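Osville garrison drawdown - anyone got numbers?

lamai_k
So the January briefing says they're pulling 600 troops out of the Osville base and sending 200 of them north to Wallholm. My cousin is posted there and hasn't been told a thing. Is this a real withdrawal or just shuffling people around?

wondimu.g
Shuffling. The Wallholm road is the only one that takes armor, so of course they want people up there before the thaw. I read the whole briefing and the word "withdrawal" isn't in it.

Sastix
Disagree. You don't close a field hospital if you're staying, and the hospital is on the list (page 3). I served at Osville and we couldn't have run a week without it.

wondimu.g
It says "relocated", not closed. Big difference.

Sastix
Relocated where? Give me a town and I'll shut up.

GeethaP
Can we not do this again, you two. I went through the supply annex last night at my table and it's pretty dull, but it does list 333 vehicles staying put. That's a lot of trucks for a base that's leaving.
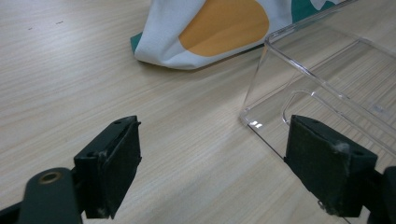

Pale wood tabletop, two small dark marks.

Reddy
Trucks get left behind all the time, Geetha. We left plenty. I'm with Sastix on this one.

lamai_k
Thanks all, I guess? Still no idea what to tell my aunt. She wants to know if he'll be home for the summer.

GeethaP
Tell her to wait for the unit letter. Mine came two weeks after the news did.

wondimu.g
And it'll say relocated.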